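A kitchen that exists only on the screen

The open day at Flimlow begins in a corridor with coats on hooks and a big pot of coffee. The company has two floors in a former shoe factory in Homden, and for one day every year it lets in anybody who wishes to see how a robot is taught housework. I came on Monday, June 3, 2019, on the early bus, together with a school class and several retired engineers.

I had expected to see metal arms. There is one, behind glass, but on this day it was switched off and most visitors passed it quickly. The work was on the screens in the next room. In there the robot, the kitchen and all the dishes are drawn by a computer, and the robot practises in this drawn kitchen before it is allowed to touch a real plate.

Ulla Hovland, who leads the simulation group, gave the demonstration herself. She speaks quietly and does not hurry. On her screen was a dark sink with a yellow-rimmed plate in it, something small and red on the plate, and the black gripper waiting at the near edge. 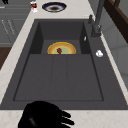 TECHNOLOGY / ROBOTS AT HOME

"A sink is a very unkind place," Hovland told us. "On a table you can come to a plate from all sides. In a sink there are walls, and there is a tap to knock your elbow on." The school class laughed at the elbow, but she meant it seriously. The program must calculate the whole arm, also the parts which are not near the plate.

The kitchen is called Dzene, after the village where her colleague Uldis Rimkutė spends his summers. He built the first version in November, alone, and he says that the window took him longer than the sink. Now the group has 207 arrangements of the same room. Dishes are moved, food is changed, and the point from which we look is changed too. The robot should learn what a plate is, and not only where the plate was yesterday.

I asked Rimkutė why there is food in the sink at all. At my home the plates are scraped first. He answered that at his home also, but that the robot will be sold to people whom he has never met.

In one night the computers can run 3000 attempts. A real arm would need weeks for this, and somebody would have to sweep the floor. The pictures are simple, and the older engineers were a little disappointed by them -- one said that his grandson's games look better. Hovland was not offended. The light and the surfaces can be poor, she explained, if the weights and the edges are right.

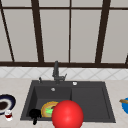
After the demonstration we could try for ourselves. Two places were prepared with a screen and a hand control made by Hastutov, which looks like a thick pen on a joint. You move the pen, and the gripper moves on the screen. I needed a long time to understand which direction was "forward". My gripper went into the wall of the basin, then above the plate, then into the wall again. A girl from the school class, who had the place beside me, lifted her plate at the second try and was asked by Rimkutė if she wanted a job.

These attempts by visitors are kept, if the visitor signs a paper. Last year the open day gave 760 of them, and the bad ones are used as well. I signed, so my collisions with the sink are now part of somebody's education.

When will such a robot stand in a real kitchen? Hovland did not want to name a year. First the arm behind the glass must repeat what the drawn one can do, and between these two there is still a big distance. Real plates are slippery, she said, and every real tap drips in its own way. Her group plans to begin with plastic dishes and an old sink which Rimkutė has already brought from Dzene in his car. It was standing under the stairs when I went to collect my coat.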